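Chore robots

Chore robots are machines meant to do the dull jobs people do with their hands: fetching, tidying, folding, wiping, stacking shelves. I look after this page of the Trokbridge home and workshop encyclopedia, and it's the one I get the most letters about. Nearly all of them ask the same thing, so let me deal with that first. Can you buy one yet that does the lot? No, you can't. Can a machine do some of it, some of the time, if you set things up nicely? Yes, and more than I would have said when I first wrote this entry!

What counts as one

I leave out dishwashers and washing machines, clever as they are, as you have to carry the plates and socks to them. Robot vacuums are a borderline case (I let them in, and I get told off for it). What I mostly mean is a machine with at least one arm and something at the end to grip with, which goes to the mess instead of waiting for the mess to come to it.

Floors

Floors are the success story. A floor is flat, it stays put, and missing a bit does no harm. The cheap ones still eat shoelaces and get stuck under my sideboard, but I wouldn't give mine back.

Shops and shelves

Shop work looks easy from the outside. Take a bottle, put it in a basket, move on to the next thing. A toddler can do it, and usually does, whether you want them to or not. For a machine it's a pile of small problems all at once. Clear plastic and shiny shelves confuse cameras. Bottles roll. A soft packet changes shape when you squeeze it, and a full bottle is a good deal heavier than an empty one that looks much the same.

Then there's the matter of two hands. You and I hold the basket with one and load with the other without a thought, but a robot has to keep the first hand steady while the second one pushes things about inside, and the two arms mustn't bump into each other in the process. 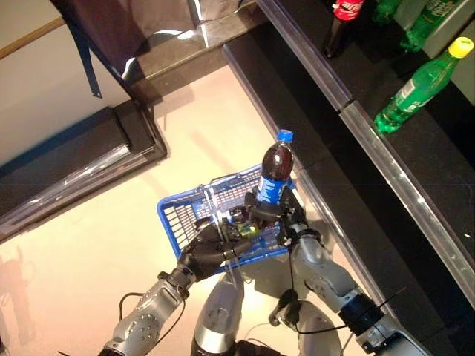
Two-armed shopping: one hand on the basket, the other on a bottle of cola.

The Cluva shelf trial is the one I know best. It ran in a mock-up shop at Jarasow, with 300 pick-and-place tries over 18 days, and 262 of them were marked as good. I was impressed by that, then I thought about my own weekly shop and how I'd feel about the other 38. Most of the failures were put down as poor grips, with a few baskets tipped over. The trial team also noted that a person did the same list much faster, even while chatting.

Kitchens

Kitchens are harder again. There's water, heat, grease, glass, and drawers that stick. Machines can load a dishwasher if the plates are a kind they've met before. Coşkun, who make workshop arms, lent one to a canteen for plate scraping and it managed 70 plates an hour, which is decent, though somebody still had to line the plates up for it.

Laundry

Folding is my favourite topic and the one I'm gloomiest about. A towel is fine. A fitted sheet beats me, so I can hardly blame a robot! The trouble is that cloth has no fixed shape, and the machine has to find a corner before it can do anything at all. Odd socks are still entirely your problem.

See also: robot vacuums; grippers and hands; self-service tills; shelf stacking.

Page last changed December 10, 2021.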